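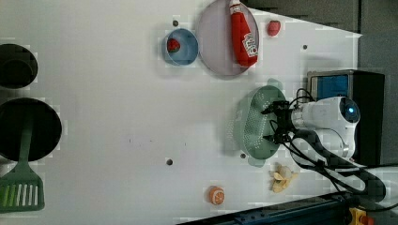
The gripper over the green colander, with the toy kitchen things on the table.

Arm project at the workshop: news from the bench

When I wrote in the last newsletter, the arm could move but it could not be trusted. It went to the place I asked and then, when the motors became warm, it went a little further. Several members asked me if this is fixed. It is mostly fixed, and I will explain what we did.

The problem was in the second joint. I had printed the coupling myself and the hole was too wide, so the shaft could turn a small amount before the arm followed. Medeiros, the machine shop behind the tram depot, made me a new one in aluminium and did not charge for the drawing. I fitted it in February. The slack is now so small that I cannot feel it by hand, but the wrist still dips when the arm is stretched out far. For this I have only a correction in the program, and I am not proud of it.

We call the arm Pomico. The name was chosen before I joined and I do not know what it means.

The task we have given it is to tidy a toy kitchen. It must pick up a thing, for example a strawberry, and put it in the bowl or on the plate, where we say. I like this task because the shapes are so different. A ketchup bottle rolls away if you touch it on the wrong side. The banana has its peel open, and the program often takes one flap of the peel for a separate thing and tries to lift only that. The orange slice is flat and the fingers must come down very low to get it, and in the beginning they pushed hard on the table every time. I have now set a lowest height which the fingers may not pass.

The colander is the difficult one. It is light and it slides, and the small handles give only a narrow place to hold. I tried to approach from above, with the fingers on both sides of the rim, and also from the end, at the handle. From above is better if the speed is low. If somebody has experience with gripping thin plastic edges, please speak to me. I have thought of rubber on the fingertips — maybe cut from an old bicycle tube — but I worry that it will stick to the small things and not let them go.

The camera sits on the wrist and its pictures go to the old computer under the bench. We have 3,002 of them saved and I have sorted them by object. The folder is called Skastuvton, please do not rename it, as the program looks for this exact name. In the last full test the arm made 10 tries with the strawberry and missed two. With the spatula I have not yet made a proper test.

The cables need better work. They hang in a loop from the gripper, and when the wrist turns far I am afraid they will catch on something. I have ordered a spiral sleeve from Sikari and will fit it when it comes. Until then please do not run the turning program unless I am there.

If you want to try the arm, I am usually at the bench after 6 pm. The steps for switching on are on the paper taped inside the cupboard door. Press the calibration button first and wait until both lights are steady, otherwise the arm believes it is in another position and will go against the stop. Please put the toys back in the blue crate when you finish, also the pans.

Amra Živković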